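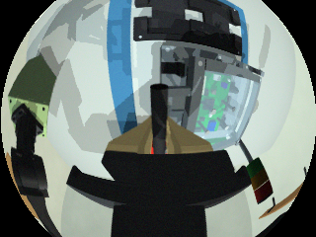
Cell 7 update — why the Flenik line lost a day

Quick one, deadline was an hour ago. The board test cell at Flasasmont is back up, at reduced speed. Short version of the fault: gripper offset was wrong after the software change, arm came down on the fixture instead of the board. Cover got hit. Nobody hurt, no one was inside the fence. 29 boards pulled for re-check.
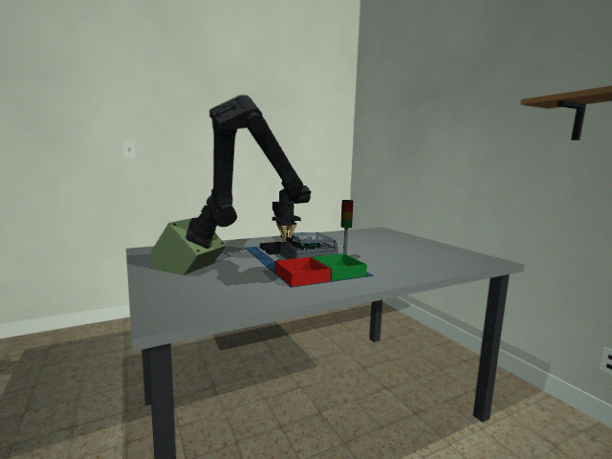 Did the protective stop work?
It did, but late. The force limit had been left at the commissioning value, so the arm pushed a good while before it tripped.

The limit is now back to the normal setting and password locked. Full log is 1000 lines, ask if you want it, most of it is the same warning over and over. 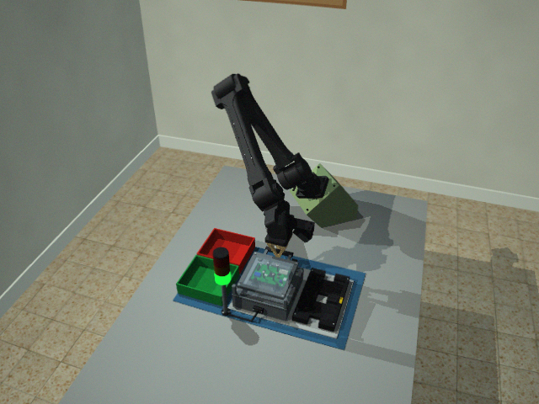 Restart rules, please read them. Nobody clears a fault from the office screen any more. Walk over, look at the cell, then reset. The green light on the tower next to the bins is not proof that the gripper is clear of the fixture — it only tells you the controller is happy, and the controller was happy last time too. Check the gap by eye. Stevness shift had been skiping this, so had we.
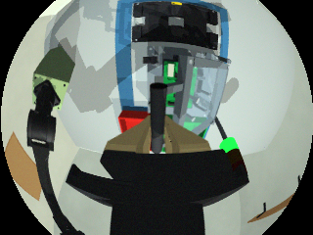

When do we go back to full speed?
Not before December. Esteves want 14 clean shifts in a row first, and any new trip starts the count again.

Spare covers are on order. If you hear a click at the wrist on the way down, stop the cell and write it in the book, even if it goes away agian. Book is on the hook by the door.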